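**Cuaderno de taller - enero, 16:45**

¡Por fin toca la plaza! Llevamos semanas con interiores y ya tenía ganas de pavimento, bordillos y árboles. El encargo de Quispe es sencillo de contar: levantar la explanada para la maqueta de Modthorpe, a escala 1:200, y decidir qué hacemos con el parterre largo.

Cosas que me gustan mucho de este sitio:

- el bordillo bajo, que corre en horizontal y acaba en punta redondeada (¡una delicia para cortar en cartón!)
- la franja verde delante del edificio grande, que tapa las plantas bajas y nos ahorra media fachada
- la retícula de ventanas, muy regular, con columnas claras: un solo módulo y a repetir

Pendiente: la torre estrecha del extremo derecho. Sube un poco más que el bloque y va en pieza aparte, con la cara más oscura. Probar el gris 28 de la carta Rosico antes de comprar otro.
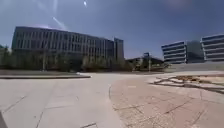
Para el suelo quiero una sola plancha, sin juntas - si la partimos en dos se va a notar con luz rasante. Queda material del pedido 3196, de sobra. El verde, apagado, tirando a oliva; el musgo que usamos en Gallow era demasiado alegre y se comía todo lo demás.

La farola, con alambre fino. Hice cuatro pruebas y la última quedó preciosa, recta de verdad. Está en la caja de tapa azul, ¡no la aplastéis!

Mañana: plantilla del parterre y primer corte.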